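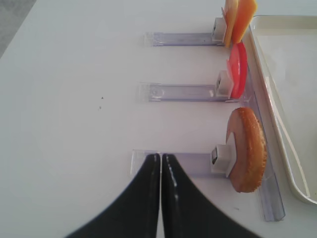
4. Loading the rails

The Calado display holder has three horizontal rails joined at the right to one long vertical rail. Food slices are held upright in small white clips. Load the holder only after it has been assembled and leveled as described in section 3.

Before you start

Wash the rails and clips in warm water with mild dish soap and dry them with a soft cloth. Water left in a clip lets thin slices slide.

Place the holder on a flat tabletop with the vertical rail to your right. Keep the tray within reach for slices waiting to be loaded.

4.1 Order of loading

1. Cut all slices before loading the first one. The clips accept slices up to 5 mm thick.

2. Blot tomato and fruit slices on a paper towel, one side and then the other.

3. Start with the bottom rail. Open the clip with thumb and forefinger, lower the bread slice into it, and release slowly. Bread goes in first — it is the widest item and is hard to place once the other rails are full.

4. Load the tomato slices on the middle rail. Grip each slice by the skin and set it in the clip with the skin edge facing up.

5. Load the cheese on the top rail. Use firm cheese, cold from the refrigerator. Soft cheese tears at the clip.

6. Add the fruit slice to the right of the cheese. The two may share a clip if their combined thickness is within the limit in step 1.

7. Check that each slice stands without leaning on its neighbor. Straighten a leaning slice by reseating it. Do not bend the clip.

NOTE: The top rail is shorter than the other two. Do not extend it with parts from another set.

CAUTION: Do not lift a loaded holder by the vertical rail. Empty the clips first, then move the holder with both hands under the lowest rail.

CAUTION: The rails are acrylic. Do not use scouring pads, bleach, or alcohol-based cleaners. Do not place them in a dishwasher.

4.2 Unloading

1. Remove slices in the reverse order, top rail first.

2. Hold the clip open fully before pulling. A half-open clip leaves crumbs and seeds in the jaw.

3. Return usable slices to the tray and cover them. Discard any bread that has picked up juice.

4. Rinse the clips the same day. Dried cheese can be loosened by soaking the clip in warm water — do not scrape it with a knife.

4.3 Replacement clips

Clips are sold singly under part number 656. The end piece for the top rail is part number 564. Both are supplied by Flovport. Clips from the older Ircombe holder have a narrower jaw and do not fit.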